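Olton Gripper Kit with the Irkus Simulator: a home builder's review

I've had the Olton gripper kit on my bench since July and I keep getting asked if it's worth the money, so let me get this written up before I start taking it apart again (I will, I always do).

Quick background. My arm is a Harnus that I bought used and rebuilt in the garage, and the gripper it came with was junk. The Olton is a two-finger unit that bolts to the same wrist plate, and the box includes a license for Irkus, the simulator. I figured I'd ignore the software. Wrong! I've spent way more evenings in Irkus than I have with a hex key.

The build itself took me 7 hours, and 2 of those went to one cable that's too short if you route it the way the booklet shows. Go around the back of the wrist instead. The screws are decent, the fingers line up nicely, and the motor is quiet enough to run while the rest of the house is asleep. The booklet is awful, though. Tiny print, and the wiring page is upside down in my copy.

Irkus comes with a bunch of kitchen setups, and you can drop in whatever objects you like and practice grabbing them from the wrist view before you risk real stuff.
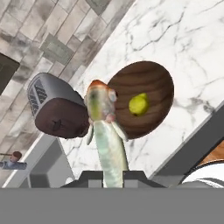 My favorite setting is finger pressure. You can save a different one for each object, and the file loads straight onto the real gripper without any fiddling. I ran over 500 grasps in one weekend — most of them while eating chips — and never had to reset a motor or pick anything up off the floor. If you've ever babysat an arm in a garage, you know how good that feels.

Gripes? The simulator takes forever to start on my old laptop, and things slide a bit too easily compared to my bench. I also tried the Dwivedi add-on pack for extra objects and I'd skip it. Half of the stuff is scaled weird and it crashed on me twice.

I'm giving the kit an 8 out of 10. I'd buy it again, short cable and all. Next up I'm swapping the finger pads for something softer, and I'll add a note under this review once I've had them on for a while.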